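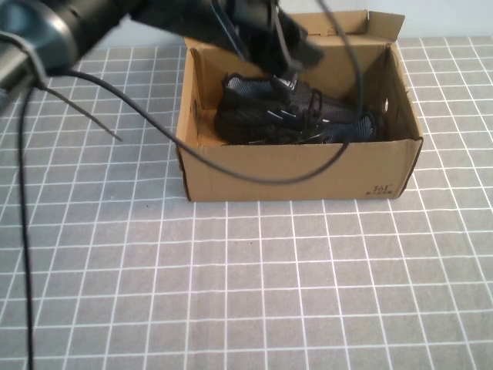

Cable day again

04/09/2019

I spent most of the evening on the packing cell, and most of that on cables. The arm was tripping its wrist joint at the far end of the reach, always on the way into the box. I blamed the motor first. The log had 342 trips in it since I last cleared it in July, and nearly every one came with the wrist turned the same way.

The cause was the gripper cable. I had left too little slack at the second clip, so when the wrist rolled over to get the fingers down between the walls of the box, the cable pulled tight and the controller read it as a collision. I took off two clips and let the cable run in a wide loop. It looks worse and it works better. The loop can touch the front of the box on the way past, so I slowed the last part of the approach.

I ordered a proper cable sleeve from Zamport. Until it comes I'm using hook and loop straps, which I check before each run.

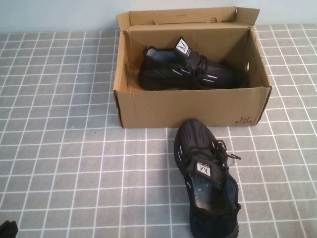

After that I redid the box position. The box has to go back to the same grid lines every time, and it had crept. I now line up the front left corner by eye, then jog the arm down and check it against a saved point. If it's out by more than a finger's width I move the box. I don't touch the saved point. I made that mistake in July and lost a weekend to it.

Shoes are still the hardest thing I've tried in this cell. The knit upper gives when the fingers close, and laces get into everything. I dropped the grip force one step and changed the finger pads for the softer Fledier ones. The old pads had gone shiny at the tips after 1,281 cycles. I'd been telling myself they were good for 1,559, a number I got from a forum.

Maintenance list as it stands now:

Wipe finger pads, every session
Check wrist straps, every session
Re-seat the gripper connector, weekly
Change finger pads, every 1,000 cycles
Clear the log and write down the trip count first

I ran the cell for an hour afterward with no wrist trips. The base still makes a faint tick when it turns left, and I want to look at that before I put the covers back on.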